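Witgate Residents' Association
Minutes of the ordinary meeting held on July 29, 2026 in the upstairs room at the library

Status: draft, to be agreed at the next meeting

Present: as per the signing-in sheet. The meeting was quorate. The chair opened at the advertised time and asked that people speak one at a time, the April meeting having been hard to minute.

1. Apologies
Received and noted. Apologies were also received from the council's highways officer, who has now sent them to every meeting since the parking scheme was announced. The meeting asked that this be recorded.

2. Minutes of the April meeting
Agreed with one correction. Under item 4 the words "residents welcomed the proposal" to be replaced with "residents heard the proposal". The member who raised this said she had been in the room and had not noticed any welcoming.

3. Matters arising
The dropped kerb outside the chemist has been reported again. A new reference number has been issued. The old reference number was closed as "resolved", and the secretary has asked what was resolved. No reply at the time of the meeting.

The noticeboard lock has been replaced. Two keys are held, one by the secretary and one by the library desk.

4. Passide parking scheme
This item took up most of the evening.

The chair summarised the position. The council proposes to bring in permit parking on the streets between the station and the canal, to be run by Passide under contract. Residents would register their vehicle online and buy visitor sessions through an app. The published leaflet says the scheme will "free up kerb space for local people". The leaflet doesn't say how many spaces there are at present, how many permits will be sold, or whether the second number will be larger than the first.

A member from the canal end said she had put that question to the drop-in session and been told that the modelling was robust. She asked to see the modelling. She was told it belonged to the consultants, Toivonen. She wrote to Toivonen and was told it belonged to the council.

The secretary had obtained the summary report and read the relevant parts aloud. The survey of parked cars was carried out over 2 days. One of those fell in the school holidays. Several members asked how a count taken when a good part of the street is away could tell anyone about commuter parking. It was pointed out, fairly, that the other day was in term time and that an average of the two might still mean something. The member who pointed this out agreed that the report doesn't give the two days separately, so there is no way to know.

The report also states that 300 households were consulted. The secretary had asked what "consulted" meant and was told that a leaflet was delivered. Members present were asked whether they had received one. A few had. One household in the new flats had received several, all addressed to the previous tenant.

A member spoke in favour of the scheme. He lives nearest the station and regularly can't park within sight of his own door. He said that the association had spent years complaining about commuters and was now complaining about the remedy. The chair said this was a reasonable point. Another member replied that her objection was to paying for a permit that came with no promise of a space, and that she would like to see figures from any street where Passide already operates. The member in favour said he would like to see those too.

On cost, the leaflet gives a first-year permit price and describes it as introductory. The price afterwards is to be "reviewed in line with operating need". The meeting did not find this reassuring. A motion to write "it will go up" in the minutes was not seconded, but several people asked that the discussion be mentioned.

On the app, it was asked what would happen to visitors and carers without a smartphone. The leaflet refers to a telephone line. The secretary rang the line during the day and waited through 8 minutes of music before being invited to use the app. A member who does evening care visits in the area said that carers get short slots and can't spend them on hold. The council has said there will be a carers' exemption. No wording has been published.
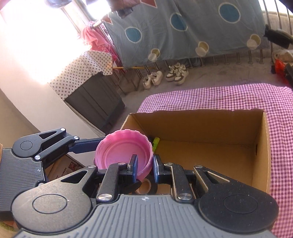 The chair then reminded the meeting that the closing date for objections is set by the notice on the lamp posts and that comments made in this room don't count as objections. Anyone who wishes to object must do so in writing and give a reason connected with traffic, access or safety. "I don't trust them" is understood to be outside the permitted grounds.

It was asked whether the association should object as a body. Views were divided. After some discussion the following was put and carried, with one against and a handful of abstentions:

That the association neither supports nor opposes the scheme until it has seen the survey figures for each day, the number of spaces, the number of permits to be sold, the permit price after the first year and the wording of the carers' exemption; and that it asks for the closing date to be put back until these have been published.

Action: secretary to write to the council and copy in the ward councillors.
Action: chair to ask Passide directly for results from an existing scheme, in writing, with dates.

5. Stirnov site
The hoardings around the former Stirnov works have been repainted and now carry pictures of trees. The developer's newsletter describes the site as "progressing". Members living opposite were asked what progress they had seen. They reported the painting.

The planning condition on the footpath through the site was discussed. The path was to be open before the first homes were sold. The sales office is open. The developer's position, as given by telephone, is that reserving a home is different from selling one. The secretary was asked to get this in an email.

A member asked whether the promised community room would still be built. The latest drawings label the same area "flexible space (subject to demand)". It was asked who measures the demand, and when. Not known.

Action: secretary to ask the planning office which drawing is the approved one.

6. Bus timetable
The revised timetable adds an early bus and removes one in the evening. The operator's poster calls this an improved service. A member who uses the evening bus disagreed. A member who uses the early bus said it had been cancelled more often than it had run in its first week, though he accepted that a week was a short time to judge.

It was agreed that complaints without dates and times go nowhere. Anyone affected is asked to write down each missed bus and hand the list to the secretary before the next meeting.

7. Litter and bins
The council has told the association that its new sensor bins by the canal will be emptied "as and when required" instead of on fixed days. Members reported overflowing bins on the towpath and asked how full a bin needs to be before it is thought to require emptying. The chair said she would ask. She did not expect an answer before the summer was over.

The litter pick went ahead as planned. Thanks were recorded to those who came. A member queried whether it was worth doing at all, given that it seems to be treated by the council as a reason to send the sweeper less often. There was some sympathy for this. No decision was taken. The pickers and hoops are to be counted before the next one, as the list in the cupboard doesn't match what is in the cupboard.

8. Money
The accounts to the end of the quarter were circulated on paper. Income was from subscriptions and the plant sale. The main spending was the noticeboard lock and room hire.

It was proposed that the annual subscription go up to £10. A member asked what the extra would be spent on. The answer given was printing. The member said that printing had gone down since the newsletter moved to email. After a short silence the proposal was withdrawn, to be brought back with a budget.

9. Any other business
A resident asked whether the association had a view on the proposed mural under the railway bridge. It has not been shown a design and so has no view.

The library has asked all groups to leave the upstairs room as they find it. The meeting noted that it had found the chairs in the wrong place and would be putting them in the right one.

A member asked whether the draft minutes could be sent out sooner. The secretary said that they could if items were shorter. Noted.

10. Next meeting
Date to be confirmed by the library, who are moving to a new booking system. Members will be told by email, and a paper notice will go on the board in case the email does not arrive.

The chair closed the meeting. Corrections to these minutes should reach the secretary in writing before the next meeting.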